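# About Lemach

Most 'about us' pages tell you that the firm is passionate. We have read plenty of them and still couldn't say what half the firms do, so we'll start there. Lemach mends, upgrades and sells second-hand desktop computers. We work for households, small offices and a few schools. We don't do phones, we don't do televisions, and we gave up on printers after one bad winter.

The business was started by Mansa Sulemana, who had spent years on the service desk at a larger firm and had grown tired of telling people their machine was 'end of life'. It is a phrase we distrust. A computer is at the end of its life when it won't do what you need and can't be made to at a sensible price. Quite often the thing wants more memory, a new drive and the fluff taken out of its fans. Sometimes it really is finished, and then we say so and charge you for the look and nothing else.

We began in 2 rooms over a shop on Rey Street and moved to the ground floor at Onmont Yard when the stairs got the better of us. Carrying old tower cases up a narrow staircase is a poor way to spend a morning. The yard has parking, a proper counter and a door wide enough for a trolley.

## What we think about upgrades

We get asked whether a faster processor will make a slow computer quick. It might. In our experience the people asking usually have an old hard drive and forty things starting up at once, and a new processor would sit there waiting for both. We'd sooner look first. If you have read online that you need a particular part, bring the advice with you and we'll go through it, though be warned that we may not agree with it.
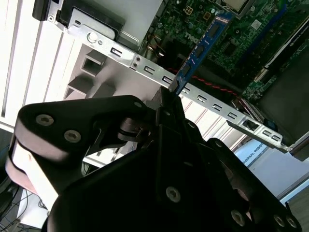 The same goes for clean-up programs that promise to double your speed. We have yet to meet one we would put on our own machines. Several did nothing that we could measure, and a couple made matters worse by removing files that other programs wanted. If you've paid for one and you like it, keep it. We won't sell you one.

## What it costs

An inspection is £4 if you bring the machine to the counter, which barely covers the kettle, and it comes off the bill if you go ahead. We ring you with a price before any parts are ordered. Our refurbished desktops go under the name Uremo. The standard one is £455 and the larger one, meant for people who edit video or play newer games, is £678. Both come with a year's cover on parts and labour. There is no 'premium care plan'. We looked into offering one and couldn't find anything to put in it that a customer shouldn't be getting anyway.

## About being green

Firms in our trade like to print a leaf on everything. Keeping a computer going for longer does seem to us better than throwing it away, and we're glad of that, but we haven't worked out how much carbon we save and we don't believe most of the sums we've been shown. Parts we can't use go to a licensed recycler. Drives are wiped before resale, or destroyed if you ask, and you can wait and watch.

## Finding us

We're at the far end of Onmont Yard, past the tyre place. The counter opens at 9 am and shuts at 5 pm, with a gap for lunch that moves about depending on who is in. June is our quietest month and the best time for a job that isn't urgent. September is the worst, when the schools remember their computers.

Please back up your files before you come. If you don't know how, tell us at the counter and we'll do it with you before the case comes off.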